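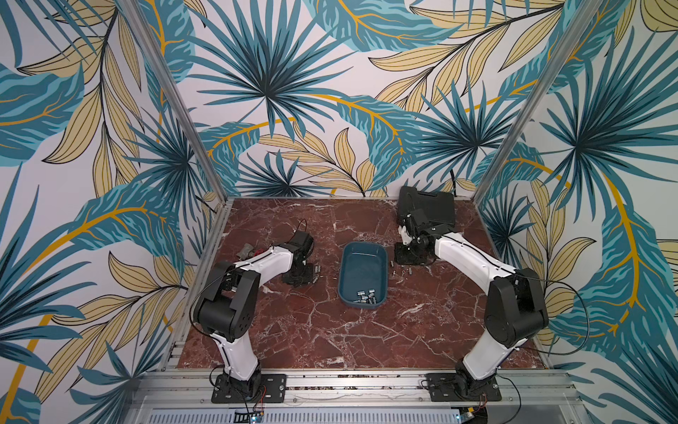
Tropical leaf paper on three walls, with the marble surface in front.

Wallcoverings durability study: progress report to the Gaillard Fund
Last updated: August

1. Position at the end of the period

Work on the second stage of the study is on schedule apart from the adhesive trials, which are two weeks behind. Spending is within the agreed budget. One change to the test plan is requested in section 5.

2. Background

The study compares printed wallpapers on paper and non-woven backings in small commercial interiors: cafés, waiting rooms, guest house corridors. The first stage collected complaints from decorators and property managers. Lifting seams came up most often, followed by fading near windows and scuffing at chair height. The second stage tests these three faults under controlled conditions at the Plaklow workshop.

3. Work completed

3.1 Seam tests. Sixteen panels were hung on lined plasterboard, half with paste applied to the wall and half with paste applied to the paper. All were left to dry for a full week before the humidity cycle began. The cycle has now been run 50 times. Eleven panels show no movement at the seam. The remainder have opened at the top or bottom edge, and all of those are on paper backing. Openings were measured with a feeler gauge at three heights.

3.2 Light exposure. Samples were mounted on the south side of the building behind ordinary window glass, with one strip of each masked by card. Yellows and pale beiges have shifted more than blues and greens. The difference is visible at arm's length on the Pakari samples and only with the grey scale on the Gallier samples. Readings will continue until the end of the next period.

3.3 Scuffing. The rubbing rig was rebuilt after the first pad holder wore unevenly. Results taken before the rebuild have been set aside and the runs repeated. The repeated runs are complete for matt finishes but not for the washable finishes.

4. Delays

The adhesive trials started late when the first delivery of ready-mixed paste arrived past its use-by date. The supplier replaced it without charge. Pattern matching on large repeats also took longer than planned and used about 11 per cent more paper than the estimate allowed. The extra paper was met from the materials line.

5. Change requested

We ask for approval to drop the second primer from the adhesive trials. It has been withdrawn from sale, and results for it would be of little use to decorators. The time released would cover the washable finishes.

6. Next period

Finish the scuffing runs and the adhesive trials. Close the light exposure samples and photograph them against the masked strips. Draft the guidance note on seams and circulate it to the decorators who took part in the first stage.

Prepared by Fitriani Kusuma, Plaklow workshop

Related items
Stage one summary: complaints by room type
Hanging method for test panels, revised
Notes on lining paper and old plaster
Request form: changes to an agreed test plan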